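Part 3: Setting up the white corner

Okay, so the boxes are gone and you've got the Bundska panels and the Ayala tabletop leaning against a wall somewhere. Great! This is the part I like best, and it takes me an afternoon if I don't stop to rearrange the whole room (I usually do). What we're going for is a plain, pale work area that throws light back at you, so you can see what you're doing without three lamps and a squint.

I rewrote this section on Mon 10 September after Yolotzin Varela pointed out that my old step 4 had you painting behind a panel you'd already screwed down. Sorry to everybody who followed that one.

What you need on hand

The panels and their clips
The tabletop and its legs
One can of Pilgate white, the flat kind – eggshell will bounce glare right in your eyes
A small roller, a two-inch brush, painter's tape
A level
A soft cloth and a bowl of warm water with a drop of dish soap

Steps

1. Wipe the wall down and let it dry. Don't skip the strip just over the baseboard, it's always dusty and paint slides right off it.

2. Tape the edges. Press the tape down with your thumbnail as you go.

3. Roll on the first coat, top to bottom. It'll look patchy and awful. Leave it alone! Going back over half-dry paint is how I got the fuzzy stripe in my first corner.

4. Second coat the next morning. Pull the tape while this one is still a little soft.

5. Clip the panels in, starting from the corner and working outward. Put the level on the first one and fuss over it as long as you want, because every other panel follows it.

6. Set the tabletop on its legs upside down on a blanket, tighten the bolts by hand, then flip it with a second person. The Ayala top is heavier than it looks in the catalog.

Caution: keep your fingers out of the gap between the top and the leg plate when you flip it. Eliseo Lozano and I have both been pinched there, same side, same finger.

7. Slide the table up to the panels and leave a gap of more than 3 inches at the back. Cords go down through there, and you'll want to get a vacuum nozzle in.

Note: if your whites don't match (panel, wall and tabletop were three different whites in my place) give it a week before you buy anything else. In daylight I stopped noticing. Under a warm bulb the panels go a bit yellow, so I swapped mine for a cooler one and that took care of it. 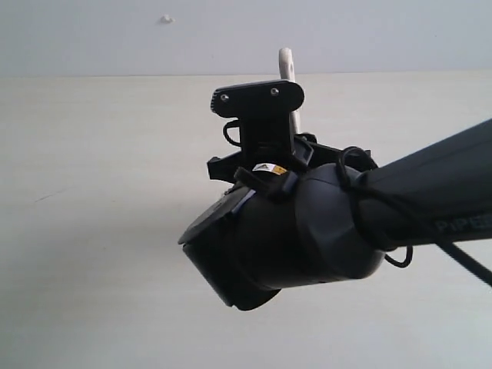

Can I wash the panels with regular kitchen spray?

Stick to the soapy water for the first month, and after that a mild spray is fine as long as you put it on the cloth and wipe it off again with plain water.

Keeping it pale

White shows everything, and you either make peace with that or you clean a little every few days. I do the second one, mostly. Cloth, warm water, long strokes in one direction, then a dry towel. Pencil marks come off with a regular eraser. For scuffs I use a dab of baking soda paste and a light hand, and I try it on the back of a spare panel first.

Caution: no scouring pads. They take the finish down to something that grabs dirt, and then you're stuck with a gray smudge for good.

If you do chip the wall, touch it up with the same can. Write the date on the lid when you close it, and store it somewhere that doesn't freeze. Mine lives on the bottom of the Gruta shelf next to the roller tray, which reminds me – wash the roller tray.

Part 4 covers lamps and where to hang them.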